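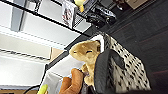
Soft toys and fabric items: inspection checklist

Site: Herkgate playroom, back shelves + floor
Date: September 5, 2019
Items on list: 77. Looked at today: 56. Rest are at the Cloltley site, not back yet.

1. Seams
OK on most. Pull test both sides, head and underside. Two rabbits with open seams under the arm, bagged for mending. One bear past mending, binned.

2. Eyes and noses
Stitched eyes preferred for the under-threes shelf. Tan plush with the closed stitched eyes (hamster? squirrel? list says "rodent, small") OK to stay on that shelf. Check stitching for loose ends, they catch on little fingers. Plastic eyes: twist and tug. Four loose, pulled from use.

3. Surface
Fuzz is fine. Bald patches fine. Crusty is not fine. Anything sticky goes straight in the wash pile, dont put it back "for now".

4. Stuffing
Squeeze all over. Lumps = take out and feel properly, could be a broken squeaker. One duck, squeaker in pieces. Out.

5. Labels
Washing label missing on 27. Same as March. Wash cool and hope. Still no answer from Tomar about replacment labels, asked twice.

6. Fabric bags and cushions
Check lining, corners, any drawstring. Long drawstrings get cut or knotted short. White with black specks hides dirt badly in the creases, turn inside out before ticking. Zippers: all run, one missing its pull, paper clip on it at the moment. Not OK, replace.

7. Storage
Bins not over full. Lids off the two deep ones, done. No toys stored under the heater. Found three there. Moved.

8. Washing
Around 41 washed since last check going by the sheet, but the sheet has gaps. Please fill in the sheet. Date AND item, not just a tick.

9. Drying
Dry all the way through before it goes back on the shelf. Big plush takes two days, sometimes more. One elephant smelled musty, rewash.

10. Floor and shelf edges
Corner guard missing, lower shelf by the door. Trollow order form filled in, not sent.

Result: pass with items to fix (1, 2, 4, 5, 6, 8, 9, 10)

Comments: ran out of time for the puppets, do those first next visit. Mending bag is on the hook behind the door, its full.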